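Drurus bedside clearance rule

The Drurus bedside clearance rule is a good-practice rule for mobile manipulators that tidy bedrooms in private homes. It was drafted by Yaryna Didenko and Sølve Midtbø and covers approach, contact and release near a bed.

Items left on bedding are sorted into two classes before any motion is planned. Soft goods include garments, pillows and slippers. Flat goods include books, cards and comics.
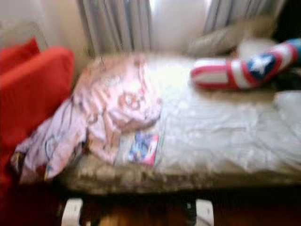

Flat goods are handled last, as a cover can crease when the cloth under it shifts. Bedding that hangs over the side of the mattress is treated as an obstacle - the planner must not assume that the space behind it is free.

Finger tips are inspected for wear before each run. Scuffed coating is allowed; exposed core material is not.
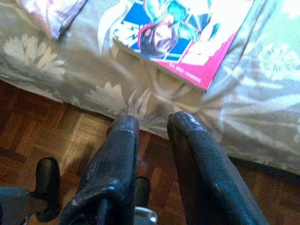

Contact with a hanging hem is limited to two attempts, after which the arm withdraws and the operator is alerted. Plodero logs each attempt under code 1428 and each withdrawal under code 1334. A revision by Larysa Zakharchenko, issued in November, extended the rule to sofas.

See also: Nesance grip classes; Derkach floor test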